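4.2 Grasp-width estimation and release control

The width controller developed in the Karnard project takes its target opening from the wrist view alone. No depth sensor is used at this stage. The estimator, written by Shemweta and extended by Mabula, returns a centre and a width for each candidate object, together with a confidence value that the planner may accept or refuse. Small round fruit was chosen as the main test class, as neighbouring items often touch and their outlines run together. Figure 7 shows views from the collection: (a) small tomatoes lying close together in a tray, (b) two small orange fruits in an open box, and (c) a round orange held between the fingers. 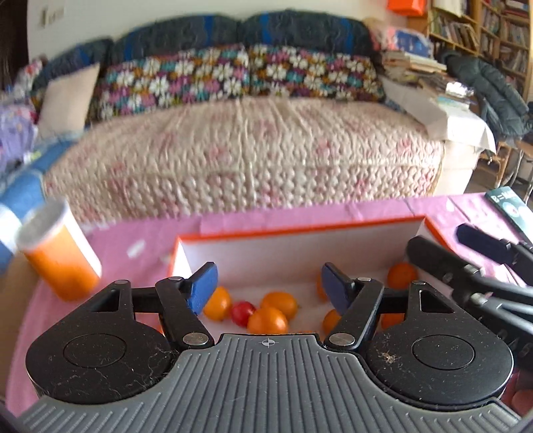 Why is the width estimated again during the approach?
The first estimate is made at a distance where a small error in the outline becomes a large error in the opening. Repeating it as the fingers come closer allows the controller to correct the target before contact.

The estimator was trained on 2786 labelled views. In crowded groups, the most common fault was the merging of two neighbours into one wide object, which caused the planner to ask for an opening that the fingers could not reach safely. A check on outline curvature was therefore added to the Danmont planning library. Where the check fails, the planner moves to the next candidate and leaves the group until later. A pair of fruit, as in Figure 7(b), does not call for this check, and the planner passes straight to the approach.
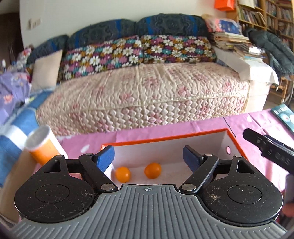 4.3 Holding and slip detection

Once contact is reported, control passes from the width loop to the holding loop. The holding loop compares the position of the object with that of the finger pads over a window of nearly 1000 milliseconds. Relative movement above a fixed limit is treated as slip, and the opening is reduced by one step. The limit was set by hand for each class of fruit — a weakness to which we return in Section 6.

Glossy surfaces required particular care. A highlight on the peel of an orange, such as the one in Figure 7(c), stays largely in place when the fruit turns, and an early version of the tracker took it for a fixed point on the object.
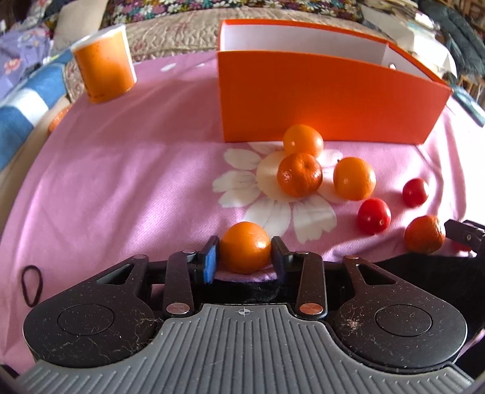

The present version masks bright regions before matching and relies on the remaining texture and the outer edge. Where too little texture is left, the loop keeps the last opening and lowers the confidence value passed to the planner. Logs from both loops are written in the Jistell format, so that a run can be replayed with different limits and no change to the recorded views.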